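食品包装与货架期 课堂笔记(整理版,没细校)
2020年8月11日,第4讲

先补上次没讲完的。上次停在"包装到底在挡什么"。挡氧、挡水汽、挡光、挡味道、挡虫、挡人手。学生一般只写前两个,考试的时候挡光丢分最多。挡味道是双向的,里面的香气别跑,外面的洗衣粉味别进来。便利店把饼干和香皂摆一排,过一个夏天就知道了。

包装分层,老规矩:
一级包装,直接碰食品的。
二级包装,把几个一级的归到一起,纸盒、收缩膜。
三级包装,运输用的,瓦楞箱、托盘、缠绕膜。
另外还有一类常常不算进去,就是消费者自己的那一层。买回家以后倒进罐子、夹个夹子、塞进篮子或者纸袋里。法规上不叫包装,可货架期模型最后一段就死在这一层。Grosow 那份家访调查专门看这个,后面讲。
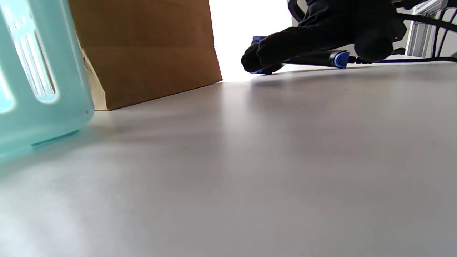 材料。按阻隔性从差到好大致排一下,只说常温干燥的情况,湿度一高顺序会变,EVOH 尤其。

纸:基本不挡氧不挡水汽。透气,吸油。强度靠纤维长度,牛皮纸浆漂得少,纤维伤得少,所以结实。受潮以后强度掉得很快,湿强剂能救一点。纸要做食品包装几乎都得淋膜或者涂布,一淋膜回收就麻烦。

PE:挡水汽还行,挡氧差。热封好,做内层。低密度的软,高密度的发硬、发雾。

PP:挡水汽好,挡氧还是差。耐热比 PE 高,能灌热料。拉伸过的叫 BOPP,透明、挺、脆响,做外层印刷。没拉伸的叫 CPP,做热封层。注塑件也大量用 PP,盆、筐、盒,注意注塑级和薄膜级的熔指不一样,别拿一张数据表到处套。

PET:挺,透明,挡氧中等。瓶子、外层膜。

PA(尼龙):耐穿刺,挡氧好一些,吸湿。带骨头的肉类真空袋离不开它。

EVOH:干的时候挡氧极好,吸了水就垮。所以永远夹在中间,两边用 PE 或 PP 护着。这句话记一下,每年都考。

镀铝膜:铝是蒸上去的,很薄,挡光挡氧都上一个台阶。怕折。折痕处铝层裂开,透过率回升。很多人测平整膜的数据然后拿去算揉过的袋子,结果偏乐观。

铝箔:真箔,阻隔姓最好,但是薄了有针孔。不能过金属检测机(磁感的那种),产线设计的时候要想到。

玻璃、金属罐:几乎不透,问题转移到盖子和密封圈上。

上课有人问"可降解的放哪一档"。分材料。PLA 挡水汽比较差,挡氧一般,脆。不要一句"可降解"就当成一种材料来写。作业里看到这种写法扣分。

好,透过率。两个缩写别搞反:
OTR 氧气透过率
WVTR 水蒸气透过率
单位里都有面积和时间,OTR 报数的时候要带测试条件,温度、湿度、压差。没有条件的数据等于没有数据。Fortin 的供应商手册有 3 页表,条件写在脚注里,脚注字号很小,去年一半的小组没看见,算出来的货架期长得离谱。

厚度加倍透过率减半,单层均质材料近似成立。多层的怎么办?按串联电阻算,倒数相加。
总透过率的倒数 = 各层透过率的倒数之和
阻隔最强的那层说了算,其他层加厚基本没用。所以看到方案里写"外层 PE 加厚以提高氧阻隔",直接划掉。

针孔、封口不良不服从这个公式。那是并联。一个漏点可以把整袋的账全部冲掉。货架期事故里封口问题占大头,材料选错的反而少见。封口三要素温度、压力、时间,加上一个封口污染。粉末类产品下料的时候粉尘落在封口区,静电一吸,封完看着好好的,一挤就开。

接着讲水分活度。写作 aw,范围零到一。和含水量是两回事,两个数之间靠吸湿等温线联系。蜂蜜含水不算很低,aw 低,不长霉。面包含水多,aw 高,几天就长。
脆的东西(饼干、薯片、膨化)怕吸水,有一个临界 aw,过了就皮。
软的东西(软糖、糕点、果干)怕失水,变硬。
两种东西放一个袋里最头疼,水从 aw 高的往低的跑,一直跑到相等。夹心饼干就是这个问题。解决办法:调配方让两边 aw 接近,或者中间加一层油脂隔开,巧克力涂层常常干的就是这个活。独立小包装解决不了袋内迁移,这个别答错。

油脂氧化。含油高的产品,货架期终点往往由哈味决定,和微生物没关系。影响因素:氧、光、温度、金属离子、油脂不饱和度。充氮能压低初始氧,但如果膜的 OTR 高,充了也白充,氧慢慢进来。脱氧剂是消耗品,有容量,得按渗入总量算,外加顶隙残氧。小袋装的表面积和体积之比大,同样的膜,小包装死得比大包装早。这一点反直觉,在说一遍:同样的膜,同样的内容物,袋子越小货架期越短。

风味。浓味产品对包装反而更挑。奶味、咖啡味、可可味,香气分子会被内层 PE 吸进去,行话叫 scalping。开袋的时候塑料味重、本味淡,消费者说"不够浓",配方一点没变,是内层膜吃掉了。换成极性不同的内层或者缩短接触时间。这个现象在货架后半段才明显,新品试吃测不出来。

标签和命名也提两句,法规课会细讲。"浓""醇""香"这类词放在品名旁边,属于风味描述,消费者当成承诺来读。Prallton 的盲测做法可以借鉴:先让人看包装打期望分,再不看包装吃,再看着包装吃,三个分摆一起。期望分拉得太高,看着包装吃的那一轮反而会往下掉。所以正面文案和风味保持要一起设计。市场部写文案的时候,一般没看过货架期末端的感官数据。作业二可以选这个方向。

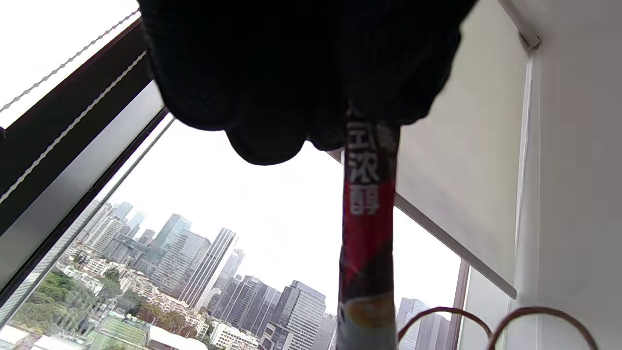

课间有同学提出来,说这样一来货架期应该按感官终点倒推,微生物和理化指标先算出来当底线,感官那条线通常更早到,可企业标的保质期多半按底线写,那消费者在最后一个月吃到的东西就已经不是文案里说的那个味了,这算不算标签问题?她还说自己家里小卖部进货,临期的浓味饼干退货率比原味的高,原味的放久了没人在意。

这个问题提得好,没有标准答案,先把几条线分开:
安全终点。微生物、毒素。法规管,没商量。
品质终点。理化指标,酸价、过氧化值、水分。标准里有限值。
感官终点。企业自己定。常用做法是找一批消费者,问"还愿不愿意吃",拒绝比例到某个数就算到头。这个比例取多少,各家不同,写报告必须写明。
至于原味不敏感、浓味敏感,方向是合理的,期望高嘛。但是退货率里还混着价格、陈列、口味本身的销量,不能直接拿来当证据。想做的话可以当小论文题目。

加速试验。等不起真实货架期,就升温。
Q10 定义:温度升高十度,反应速率变为原来的几倍。
Q10 取 2 是懒人取法,不同反应差得远。作业里写"取 2"可以,但要写依据,没有依据算没写。
几个坑:
温度升上去,可能出现常温没有的反应。巧克力化了,起霜机理都变了,外推没意义。
湿度没控。升温以后相对湿度跟着变,结果水分的账算不清。
膜的透过率自己也随温度变,而且和食品反应的活化能不一样。两个混在一起拟合出一个 Q10,换一种膜就不能用。
至少 3 个温度点。只有 2 个点永远在一条直线上,看不出问题。

算例(板书,抄的时候单位别漏):
已知袋子表面积 A,膜的 OTR,袋内外氧分压差 Δp,产品能容忍的总吸氧量 Qmax。
每天进氧 = OTR × A × Δp
货架期 t = Qmax ÷ 每天进氧
前提:渗进来多少吃掉多少,袋内氧接近零。如果产品耗氧慢,袋内氧会攒起来,Δp 变小,上式偏保守。
顶隙残氧先从 Qmax 里减掉。忘记减的每年都有。
OTR 的单位如果已经按一个大气压的纯氧来报,那么空气里的氧分压差要乘零点二一。忘记乘的更多。

水汽的算法同一个路子,只是产品侧的 aw 在变,Δp 越来越小,严格来讲要积分。等温线取直线段可以得到对数形式的解,讲义后面附了推导,自己看。

Grosow 家访调查。问的是开封以后怎么存。回收 1786 份,有效部分的结论方向如下(具体比例看原表,这里不抄):
多数人开封以后不换容器,折一下口子了事。
用夹子的比自己说的少,问卷里说用,去家里一看没有。
连袋放进敞口的篮筐或者纸袋是很常见的做法,方便拿,对阻隔没有任何贡献。
记得开封日期的极少。
所以包装上写"开封后请尽快食用"没什么用,"尽快"两个字每个人理解不一样。可重封拉链有用,前提是拉链附近不要沾粉沾油。Plomden 的改版把撕口和拉链间距拉开,撕歪了也不会撕到拉链,便宜的改动。

这一段的方法论问题:自报和观察差距大,凡是问卷得来的家庭储存数据都要打折看。怎么打折,没有通用系数。

遮光再补两句,前面漏了。光氧化靠光敏物质引发,奶制品里的核黄素是典型,透明瓶装奶放在冷柜灯下几个小时就有味。叶绿素也是,橄榄油用深色瓶子。深色印刷能挡一部分,挡哪一段波长要测,肉眼看着深不代表挡得住。开透明窗的包装,窗口朝灯那一面最先坏。

下周之前:
读讲义透过率那章,例题自己重算一遍。
作业一交膜结构分析,随便找一个家里的零食袋,推测层结构,写清楚推测依据(撕开的断面、手感、是否反光、能不能热封)。推错不扣分,没依据扣分。
作业二选题,每组一个题目,写半页就够。
实验课带计算器。封口强度那台拉力机还在修,先做渗漏测试,染料法,会沾手,穿旧衣服。

期末范围问过的人太多了,统一回答:材料阻隔、串联公式、aw 迁移、氧的账、加速试验的坑。12月考。命名文案那段不考计算,可能出简答。

还差一张 EVOH 随湿度变化的图,扫描了补在后面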